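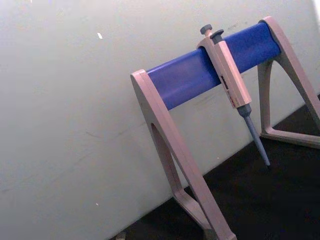 Hosting provider Emier has moved its archive storage service off continuously spinning disks, a change the company expects will cut the electricity used by that service by 46 percent over a full year. The work covers 2874 drives in two data halls and was finished in February.

Under the old layout every drive stayed powered at all times, including those holding files that customers open once or twice a year. The new layout sorts stored objects by date of last access. Objects with no reads in 400 days are written to drive groups that stay powered down until a request comes in. A small index, kept on solid-state storage, records which group holds each object, so a lookup does not wake any disks.

The cost is a slower first read. Emier's service notes give a typical wait of 46 seconds while a group spins up, after which transfer speeds match the rest of the service. Customers who can't accept the wait can pin a folder to the always-on tier at the existing rate.

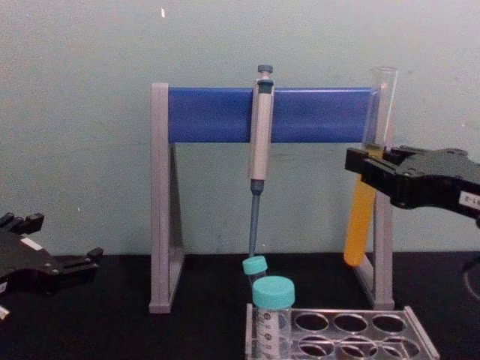
Scheduling is handled by Listico, an open-source queue manager. It holds back non-urgent jobs such as integrity checks and batches them by drive group, so that each group is started once for several tasks. Checks that used to run nightly now run every two weeks. The checksums themselves have not changed.

"Most of the saving comes from batching," said Nerea Vidal, who leads storage engineering at Emier. "Powering a group down for ten minutes and then starting it again gains very little and adds wear. We set a minimum rest period of six hours and the start counts dropped to a level we can live with."

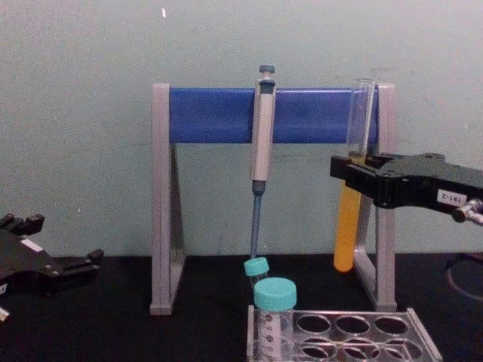
SARMIENTO, February – The second of the two halls, on the Sarmiento site, also had its cooling settings revised. With fewer drives running, the supply air temperature was raised by two degrees and four fan units were taken out of service. Heat from the remaining racks is passed to an adjoining office building through a water loop.

Energy readings for each customer account will be available through Flutia, the company's reporting tool, from the next billing period. Figures are given in kilowatt-hours per stored terabyte and can be exported as CSV. Embedded emissions from hardware manufacture are not included in this release.

Comments (3)

tapehead_r
Does restoring a whole folder wake the groups one by one or all together? 46 seconds times twelve is a long wait.

M. Okell
@tapehead_r In parallel up to a power cap, according to the service notes. After that they queue.

gridwatcher
Would like to see the manufacturing figures too. Leaving them out makes the per-terabyte number hard to compare.

Contact the newsroom | Copyright, all rights reserved | Back to top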